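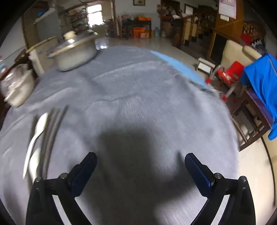 Why does a slow cooker of stock go cloudy when the same bones on the hob come out clear? Fat and fine protein get beaten into the liquid whenever it boils hard, and my cooker's high setting boils hard once the lid has been on for a few hours.

10 Dec 2018
by Abdul-Rahman Ametepe

Fourth batch since September. Same bones as before, from the butcher on Kikesley Road: chicken backs and wing tips, no skin. Blanched for 8 minutes, drained, rinsed under the cold tap until the water ran clear. The blanching water was grey with a brown scum on top and went straight down the sink. I skipped this step for batch two and the result was poor, so it stays in.

Bones back in the big pan with cold water to cover by two fingers. One onion, halved, skin left on for colour. No carrot this time. Carrot made batch three too sweet for the groundnut soup, and Ayaaba said so before I had sat down. A thumb of ginger, six peppercorns, no salt.

Brought up slowly on the smallest ring. First bubbles after 24 minutes. Skimmed for the next quarter of an hour, then every so often, then stopped when nothing more came up. Lid tilted, heat as low as the ring will go without cutting out. The ring does cut out — the valve sticks just above the lowest mark — and I had to relight it twice. Must ask the landlord again.

Total time on the heat was 4 hours. Level had dropped by nearly a third. I did not top it up. Strained through the coarse sieve first, then through muslin wrung out in cold water. Didn't press the bones. Pressing gives perhaps another cupful and all of it is murky.

Yield: 1000 ml plus a small jar. Pale gold, and I could read the marks on the bottom of the measuring jug through it. Batch one was the colour of dishwater at the same depth.

Cooled the pan in the sink with cold water, changed twice, then into the fridge. Fat will lift off in the morning and I will keep it for frying onions. If the stock has set by then, the wing tips are worth the extra money. If not, I will go back to feet, which the Jerside market sells cheaply but only early on.

Still to settle: whether the onion skin does anything that a longer simmer wouldn't. The next batch should go without it and with everything else left alone. I changed both the carrot and the timing today, so I can't compare it fairly with batch three.

Rang home at eight. Mother uses none of this and boils hers as hard as it will go. She says cloudy soup has never hurt anyone. Washed the muslin, hung it over the bath.

Recent entries
Batch three, too sweet
Sharpening the small knife
Bus to Drokmont and back
Rice: measuring by weight
The gas ring again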